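Home Products Grippers Cells Spares Support Contact

Gemik G2 Bin-to-Bin Starter Kit

The G2 kit is for shops and labs that want to move small parts from one metal bin to another with an arm they already own. It comes with the two-finger gripper, the wrist plate, the cable set and the picking software. The arm, the bins and the bench are up to you.

Order code 2106 has the standard wrist plate. Order code 2273 has the plate for the Rosteck arms and a longer cable set. Everything else in the two boxes is the same.

The gripper is meant for slim parts that lie flat, such as bar stock, blocks and short rails. Parts against a wall are harder than parts in the open, and two parts lying end to end are harder again. The software tries the open ones first and comes back to the rest. If it can't find a safe grip it stops and asks for help – it does not push parts around unless you turn that on.

Setup takes an afternoon. Yakubu Onuoha wrote the setup guide and it should be followed in order, especially the part on teaching the bin edges. Most of the support calls we get are from people who taught the edges and then moved a bin. Clamp both bins before you teach anything. Ordinary woodworking clamps are fine.

The gripper weighs 900 grams with its cables. Check that against your arm's limit before ordering, and leave room for the part. Reach below the rim is 305 mm. 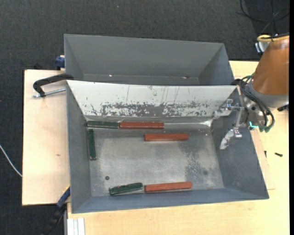
Sheet-metal bins with sloping sides work best. Scratches and worn paint don't matter much, but a bright bare wall can throw off the camera under strong overhead light, and a matte spray on that side usually fixes it. Plastic totes work too, though thin ones flex when a finger touches the side.

Spare fingers are sold in pairs. Cables are sold as a full set only – we no longer split them.

The next batch ships from our Trerumby store in November. For a quote or a question about arm fit, write to Yetunde Eze in sales and give the make and model of your arm.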